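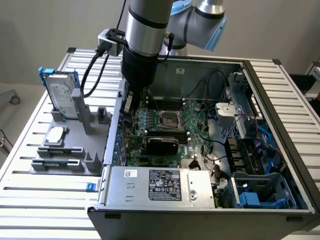

Week 4: Why memory sits where it sits

Today is my favorite topic in the whole course: distance! A processor can add two numbers in almost no time, but it can't add numbers it doesn't have yet, and every trip out to main memory costs it a wait. So board designers fight for every bit of length between the two. On the open tower lying on its side you can see the usual answer, with memory slots both above and below the empty CPU socket, so neither bank ends up far away.

Now some numbers from our Gezer practice simulator. A load that hits the first-level cache takes 4 cycles. A load that goes all the way to main memory takes 154. Run the Garkis loop (handout 2, back page) with caching switched off and then on, and compare the totals. The gap is wonderful, and it gets bigger the more often you reuse the same values.
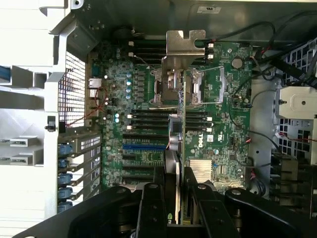
Fig. 2. Dell workstation board: processor socket area with a bank of DIMM slots on either side.

Terms to know: cache line, hit, miss, miss rate, locality in time, locality in space.

Try before lab: walk through a table of 2000 entries row by row, then column by column. Same additions, same answer, very different cycle counts. Write down your guess first, then run it, and bring both. If your column version comes out faster, check your loop order before you blame the simulator.

Reading: Trurnport notes, sections on write-back and write-through. Skip the Drarkitz appendix for now, we'll get to it in October.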